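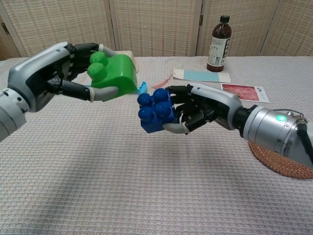
An Afternoon at the Adomaitis School's Robotics Club Open Day

Posted 2024-02-19

I have been meaning to visit the robotics club at the Adomaitis School ever since I missed their open day in November, and on Saturday I finally made it. I planned to stay an hour. I stayed until they were stacking the chairs, and I would have stayed longer if my bus hadn't been the last one!

The club meets on the top floor, up a staircase lined with old posters from past competitions. They had three rooms open. The first was for the younger students and their little wheeled robots, which were racing along tape lines on the floor (one kept heading for the radiator, to loud cheers). The second was the workshop, with soldering irons, drawers full of screws and a very good smell of coffee from somewhere. The third was the one I had come for, where the senior team is getting ready for the Ballel Cup.

If you haven't heard of the Ballel Cup, it's a student contest for two-handed robots. Teams get a set of household-type jobs and their robot has to do each one with both arms. Folding, opening, pouring, fitting things together. The score goes up to 100, and points come off when something is dropped or a person has to step in. Last year this club finished in 4th place, and you can tell they are still a bit sore about it, in a good way.

Their project is called Pilteo. The job they were practicing on Saturday was the toy block job: one block in each hand, bring them together, press until they join. I know how that sounds. A toddler can do it! But stand next to the table and watch, and you start to understand why teenagers will give up their weekends for it. The left hand had a green block and the right hand had a blue one, and both hands have to agree on where they are in the air. A tiny tilt on one side and the studs don't line up. Squeeze too hard and the block turns in the fingers.

The student running the table told me they chose big chunky blocks to start with and want to move to small ones by summer. She also explained the thumbs, which I had not thought about at all. Put the thumb too high and it gets in the way of the other block. Too low and there's nothing to push against when you press. They have a whole notebook on thumbs. I was allowed to look through it and it is wonderful, full of crossed-out sketches and arrows and one page that just says "NO" in red marker.

I also liked how they set up the practice table. They put other stuff on it on purpose, so there were cards lying around, a brown bottle, a round woven mat, and a textured cloth over the whole thing. The rules let the judges do the same, and the team would like to get used to it now. Behind it all they have a folding screen, a nice beige woven one that makes that corner feel a bit like somebody's living room.

I watched plenty of tries. Some ended with a block bouncing across the table and a groan from the whole room. Then there was one where the blocks clicked together and stayed together when the left hand let go, and a bunch of parents who had only come up to find the bathroom burst into applause. I clapped too. It was a great click.

After that there was a short talk about how the club works. They are split into 2 groups, one for the code and one for the hardware, and they swap halfway through the year so that everyone gets their hands dirty. Parts money comes partly from Dritetti, a small machine shop down the road that also lets the students use its lathe. One of the boys had made a cable clip there the week before and showed it to everyone who stood still long enough. I saw it twice and was happy to.

A few notes if you want to go. The entrance is on the side street, past the bike racks, and the front door stays locked on weekends. It's free. Bring cash for the cake table (get the poppy seed one). Kids can drive the wheeled robots but the senior room is look only, and they ask you to stay behind the line on the floor while the arms are moving. The students love questions, so ask lots.

The next open day is in spring, after the cup. I've already asked to be put on the mailing list.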